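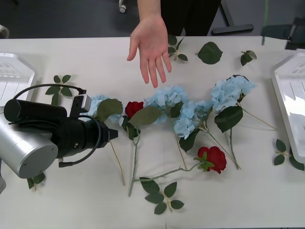
Can the silk flowers be stored with their leaves on? They can, as long as each stem goes into the box flat and the leaves are folded along it, so that is how the large boxes will be packed from now on.

MINUTES - FLOWER GROUP, MAY MEETING

Held in the side room of the Benda Hall, 7 pm. Apologies were received from two members. The minutes of the last meeting were accepted with one correction: the green tape was bought from petty cash and did not come out of the hall account.

1. Sorting of artificial flowers

The group looked at what should be kept for the entrance table. Blue hydrangeas and red roses will stay as the main colours. It was noted that light blue looks washed out under the hall lights when it is used alone, and that a rose or two beside it fixes this.

Loose leaves were discussed at some length. At present they are all in one bag and it takes too long to find a serrated leaf to go with a hydrangea. Agreed that leaves be split into two bags, serrated and plain, and labelled on the outside. Any leaf with a torn edge goes into the workshop bag for children to use.

A member asked whether stems without heads were worth keeping. Agreed to keep the long ones for stiffening heavy blooms and throw out anything shorter than a hand.

2. Laying out before arranging

Several newer members said they find it hard to judge an arrangement once it is in the vase. It was agreed that at workshops everything will be laid flat on a white table first, in the order it will stand, with leaves tucked in where they are wanted. Large heads go down first. Nothing is to be cut or taped until the layout has been looked at from both sides of the table.

One member felt this was slow for people who already know what they are doing. Agreed that it applies to workshops only.

3. Cleaning

Silk petals are to be dusted with a soft brush. The hair dryer on its cool setting is also fine. Washing was tried last year on some Østergaard roses and the dye ran, so red flowers are not to be washed at all. Blue ones may be wiped with a damp cloth, but test the back of a petal first.

4. Purchases

Quotes were tabled from two suppliers. Gutitell can supply mixed leaves in bags of 28. Jerkwood sells single stems only, but the colour is a closer match to what we have. Agreed to order 5 bags of leaves from Gutitell and to ask Jerkwood for a sample stem in light blue before ordering any more hydrangeas.

The balance in the account stands at $2,686. No objection was raised to the leaf order. The question of a new glue gun was held over, as the old one may only need a fuse.

5. Entrance table

The arrangement will be changed 4 times a year, at the start of each season. The winter one will be low and wide so that people signing the visitors' book can see over it. A tall arrangement was suggested for spring - to be decided when the vases have been checked for chips.

The hall has asked that we stop using the piano lid as a shelf while we work. Noted.

6. Other business

The key to the tall cupboard is sticking. Until it is fixed, please leave the cupboard closed but unlocked, with the good ribbon on the top shelf.

Boxes are to be marked with the flower and the colour. "Misc" is not to be used as a label. There are already three of these.

Members with scissors at home that belong to the group are asked to bring them back to the next meeting.

The meeting closed at 8.40 pm. Next meeting in June, same room, same time.

Comments

Sorry I missed this one. I have two pairs of the scissors and also a roll of the brown tape. Will drop them off.

On item 3 - I have had good luck with a paper bag and a handful of salt. Put the flowers in head down, shake for a minute and the dust comes off with the salt. Wouldn't try it on anything with glued beads.

Is the leaf order all one green or mixed? Our roses look better with the dark ones.

Mixed, according to the quote. We can ask for dark only but I think they charge extra for it.

Please add the spare vases to next month's list. There is a box of them under the stage that never gets opened.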